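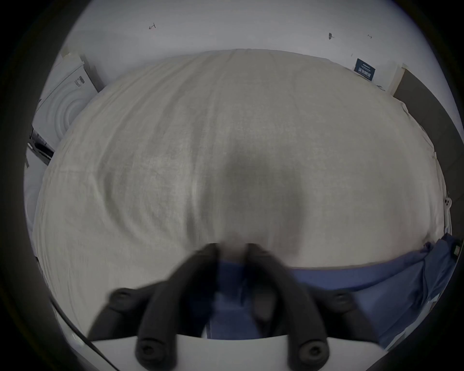
I have now spent 5 evenings of July trying to get two hand-held grippers to agree with each other about a blanket. The grippers are home-built, if you count the end of the shared workshop in Larnham that has a bed in it as home. My wife does not, and has asked me to stop calling it that.

The plan was Niilo Ikonen's. You do the chore yourself, holding a gripper in each hand, and keep the recordings for an arm to learn from later. The arm is called Virk. Virk lives in a crate and consists mainly of a parts list, so there is no great rush.

Rubbery fingers are a mixed blessing on bedding. The first pair, printed hard and smooth, slid over fabric like a curling stone. The soft black ones grip so well that they'll pick up the blanket, the sheet and, given a chance, your sleeve. I've settled on coming in low with the jaws nearly shut and taking a small pinch. Go for a big handful and you get a wad, which you then have to shake out like a dog with a slipper.

Then there's the weight. Each gripper came in at 1,015 grams on the kitchen scales, and I'd promised Niilo I would lose 200 of them. I've lost 68. Most of that was a bracket from Zireo that I had fitted upside down and which, on reflection, held nothing to anything.
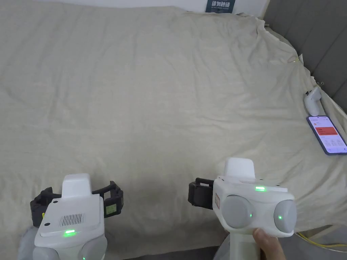

Both grippers over the bed, green lights on.

I'm quite fond of the green lights. They were a late addition, after I did a whole evening's careful tucking with one side switched off. Niilo wanted a beep. We had a beep for one night and the woodturners came round to discuss it.

Next job is the handle, which digs into the heel of my hand. I've got some Lurneck grip tape to try, and if that fails, a sock.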